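# Setting up the kitchen counter cell in Suro

These steps take you from a fresh Suro install to a two-armed robot that can close on a small object on the counter without bumping anything. The cell runs only in simulation, so you can redo any step as often as you like. You will need the Ikness robot model and the Plerisen kitchen pack loaded before you start.

Last checked 26 Jun 2026 against the February build.

Head camera view and gripper view with the marble counter loaded:

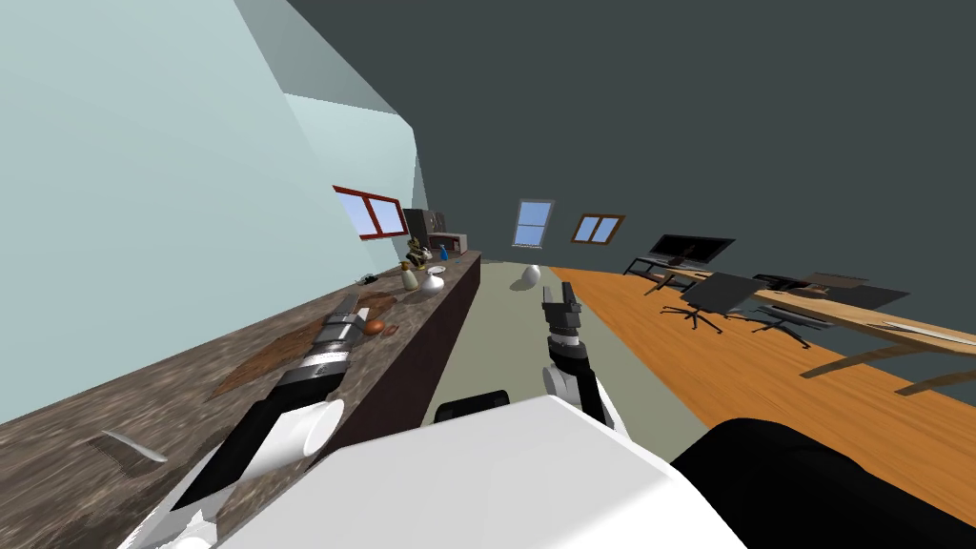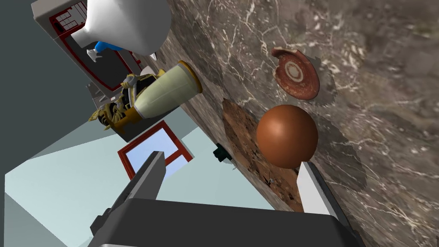
## 1. Place the base

Load the room and drag the robot up to the counter. Keep the torso clear of the side panel. If the base overlaps the panel when you press play, the solver pushes the robot backwards and every saved pose is off.

Lock the wheels once you are happy with the spot. Save the base pose under its own name, separate from the arm poses.

## 2. Set the camera views

Open the sensor tab and switch on the head camera and the gripper camera. Tilted views are normal in this cell. Don't rotate the images to level them, as the grasp planner reads the camera pose straight from the model and a rotated image will throw it out.

## 3. Zero the grippers

Open both grippers fully, then close them on nothing. Read the finger gap in the joint panel. Anything over 2 mm when closed means the zero is wrong. Run **Tools > Re-zero fingers** and check again.

Do one arm at a time. Park the other arm away from the counter with its gripper upright so it can't sweep the benchtop.

## 4. Tune the grip

Start with a small round object, which will show up a bad friction setting faster than a flat one.

- Set finger friction to the Nogueira rubber preset.
- Set contact substeps to 4.
- Set closing force to 20 N.
- Set the contact buffer to 3072 entries.

Bring the fingers down on either side of the object and close slowly. If it squirts out, lower the closing speed before you touch the force. If it sinks into a finger, raise the substeps.

Thin mats and boards cause trouble too. A fingertip can catch on the edge of one and drag it along the counter. Give each a fixed joint to the benchtop while you tune, and remove the joint when you are done.

## 5. Save and reset

Save the cell, then reset it and load it again. Both arms should return to their saved poses. If one drifts by up to a centimetre, delete its pose cache and save again.

If the colours look washed out after a reload, reload the lighting file. It has no effect on the grip settings.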